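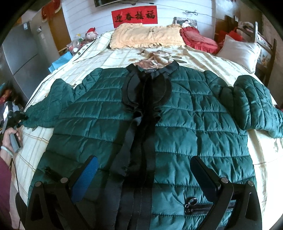
A dark green quilted jacket on a bed.

In March my niece sat the entrance exam for a design college. She had three hours, a pencil and a seat number. Over 600 young people sat in the same hall, and they competed for 71 places. I waited outside with the other families from eight in the morning, and I had much time to think about whether this is a good way to choose students.

I don't believe it is. I have nothing against exams. In the country where I grew up, an exam was the only door for a child without connections, and I passed through it myself. But a single morning is a small window. A student with a fever on that Thursday must wait one whole year, and the college learns nothing about her except that she was sick.

My neighbour Fionnuala Carroll, who taught drawing for many years, disagrees with me. She says portfolios favour the families who can pay for help, and she is right that they do. I have seen the prices at Prindley, a coaching centre near our station. They ask $500 for one weekend of portfolio advice. Yet the same centre sells exam preparation too, and those classes are also full – so the money finds its way in by both doors.

What I would like is quite modest. Let the students sit the exam twice in the year and keep the better mark. Let the admission card arrive more than 8 days before, so that people from the country can book a bus at a normal price. And please, publish how the drawing paper is marked. At present we have only rumours from older students, and every rumour says a different thing about shading.

My niece will get her result by email. She has stopped talking about it, and she is drawing again in the evenings, mostly shoes.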